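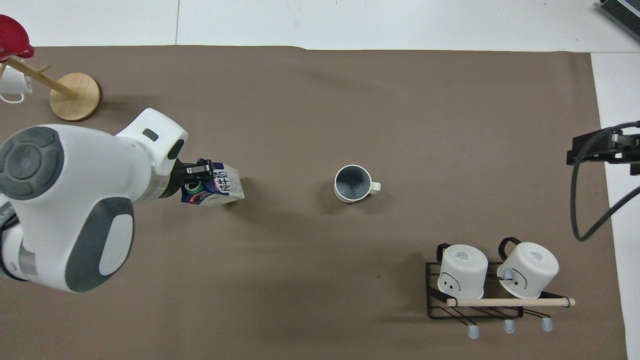 Piret Kuusk asked whether a rack of this kind leaves marks on the rims of mugs, and whether it is worth the space it occupies beside a sink. Both questions are addressed in this review.

The Clarnton mug rack was assessed in the staff kitchen at Penry over a period of 9 weeks. It is made of thin black wire with angled supports, and mugs are placed on it upside down to drain. The unit weighs 542 grams. No assembly is required.

In daily use the rack proved satisfactory. Two mugs of ordinary size sit on it side by side with their handles clear of one another, and no marks were found on any rim. Larger mugs were less secure — a soup mug of 700 millilitres tipped forward on two occasions, and the supplier's leaflet gives no guidance on size.

The wire has no tray beneath it. Purchasers should therefore place a mat or cloth under the rack, particularly on a painted or waxed surface.

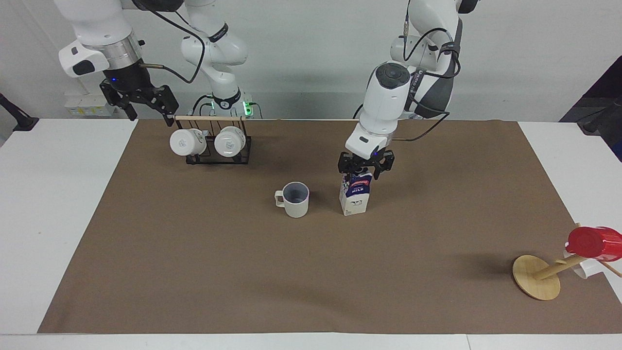 Clarnton rack at the back of the mat, with mug and milk carton.

Cleaning is straightforward, although the corners need a small brush. The finish showed no rust at the end of the period.

The rack is recommended for small kitchens and for offices where few mugs are in use at one time. Larger households may find it too limited.

Reviewed by Bleddyn Jarman, 20 July 2020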